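3.2 Mug Storage on Peg Stands 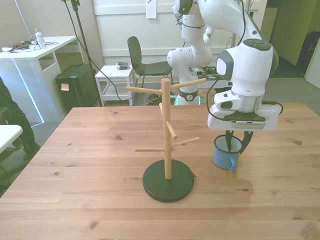 Figure 3. Mug tree with bare pegs and a light-blue enamel mug.

Why does a mug on a peg stand take up less counter space than the same mug on its base?
A hanging mug shares its floor area with the mugs above and below it, so the space occupied is set by the widest ring of hanging mugs and the base of the stand, and several mugs fit over an area that would hold two or three of them side by side.

The stand considered in this section is the common household type: one vertical pole on a round base, with short pegs set into the pole at several heights. The example in Figure 3 has six visible pegs, pointing in different directions. The staggering matters more than the number. Two pegs at the same height and on the same side would bring the mug bodies into contact, while pegs offset in both height and direction leave each body a separate volume. In the Cestier household inventory, which we used to select stand types for the study, all of the wooden stands were staggered in some way, although the pattern differed from maker to maker.

Peg angle was treated as the second variable. A peg that slopes upward away from the pole holds the handle by gravity, and the mug slides inward until the handle or the body meets the pole. A level peg relies on friction alone. A peg that slopes downward will hold a mug only if the tip is enlarged or the surface is rough, and we excluded such positions from the loading trials. They were still recorded in the geometry tables, as users tend to leave them bare and the stand then has a lower working capacity than its peg count suggests.

Mug dimensions were taken from the Welow set, which covers stoneware, glass and enamel pieces. The handle opening was the limiting dimension in most pairings. With a peg diameter of 13 mm, the smaller espresso handles passed over the tip but could not rotate to a stable hanging angle. Large stoneware mugs rotated freely but placed their center of mass far from the pole. Enamel mugs presented few difficulties of either kind. They are light for their volume, and the handle is usually a bent strip with a tall opening. The rim is a separate concern – a hanging mug can swing against its neighbor, and enamel chips first at the rim – so a clearance between bodies was required for every enamel pairing.

Orientation at rest also depends on the handle. A mug hung by the upper part of its handle settles with the opening tilted to one side and slightly downward. This position lets water run out and keeps dust from collecting inside, and it was named by participants in the Marinho interviews as a reason for owning a stand at all. The same participants reported hanging mugs that were still damp. Drip marks on the base were therefore noted during the home visits, though they were not scored.

Stability was measured on the partly loaded stand. A full stand is close to balanced, whereas the first and last mugs produce the largest tipping moment. Each stand was placed on a level wooden tabletop and loaded one peg at a time, beginning with the top peg on one side. After every addition a horizontal force was applied at the top of the pole until the base lifted. The procedure was repeated for 128 loading orders across the stand types, with mug weights of up to 200 g on the small stands. Larger mugs were used only on the stands with weighted bases.

Loading from the bottom upward gave the more stable intermediate states for every stand tested. Alternating sides had a further effect, most clearly on stands with narrow bases. Of the home users visited, few followed either order. The usual habit was to fill the pegs facing the sink or the kettle first and to turn the stand only when those pegs were taken. A stand filled in this way carries its load on one side for much of the day, and the lower pegs at the rear may stay bare from one wash to the next.

Clearance above the tabletop was the remaining constraint. The lowest peg must hold its mug free of both the base and the table. We set the minimum height of the lowest usable peg at 80 mm for the short mugs in the set and treated taller mugs case by case. Where a long mug touched the base it was moved to the next peg up. The Cluvbridge stands, which have a thicker base than the others, required this change most often – their lowest pegs were in practice restricted to cups. The resulting assignments of mug to peg are used without further adjustment in Section 3.3.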